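Testing a two-finger gripper on laundry: a repeatable procedure

Posted 20/09/2019 by Rehema Laizer
Filed under: Household tasks, Grasping

Folding a jumper takes an adult a few seconds. For a machine it remains one of the harder jobs in the house, and most published clips show a single garment, laid flat, on a plain table. The procedure below gives a fairer answer to the question "can it do laundry yet?" for any parallel or angled two-finger gripper, hand-held or arm-mounted. It was drawn up at our Tardale workshop with Rui Seixas and has been used there since March.

What you need

A gripper with soft contact pads
A camera fixed behind the fingers
Eight garments: two thin, two knitted, two with zips, two with buttons
A padded surface and a hard surface
A kitchen scale reading to at least 500 g

Step 1. Set the closing force

Close the fingers on a folded tea towel laid on the scale. Lift slowly until the reading falls to zero. Increase the force one setting at a time until the towel no longer slips, then go up one further setting. Write this value down and do not change it between garments.

Step 2. Pick from a heap

Drop the garment from waist height. Do not straighten it. Approach from above with the fingers open to full width, close, and lift clear of the surface. Record one of three results: held, slipped, or held with a second layer caught. The third result matters most with knitwear. Two layers pinched together will lift perfectly well and then cannot be unfolded without letting go.
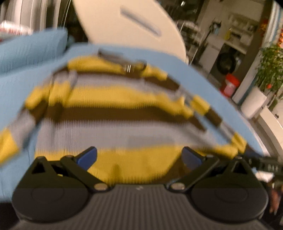
Fig. 1. Both pads closed on a yellow band of a striped knit. Note the motion blur in the fabric.

Blur of this kind makes a frame nearly useless for finding edges. If your software looks for hems or corners, hold the gripper still for a moment after each lift and take the reading then. Broad stripes help a person judge how the cloth is lying, but a simple edge finder will often mistake a colour change for a hem. Run at least one striped and one plain garment for this reason.

Step 3. Find an edge and regrasp

Lower the garment until part of it rests on the surface. Release, move to the nearest visible hem and close again. Allow 44 seconds. Keep the pads off zip sliders, as metal between the pads gives a false reading of cloth thickness.

Step 4. Fold

Make one fold only, hem to collar. Measure the gap between the two edges at the worst point. Over 8 cm counts as a failure.

Step 5. Repeat on the second surface

Padding lets the fingertips sink in below the cloth, so picking is easier and folding is worse. Report the two sets separately.

Reading the results

Picking is close to solved. Thin cotton on padding gave us very few slips. Regrasping is where the attempts pile up, and knitwear stretches between the two grasps, so a fold that starts square ends crooked. Leandro Paredes ran the same steps by hand with the same gripper and folded every garment, though slowly. We take this to mean that the fingers are adequate and the remaining trouble lies in seeing and planning.

The blank record sheet is on the Gradeo page. Send completed sheets to Rui, stating the pad material and the force setting.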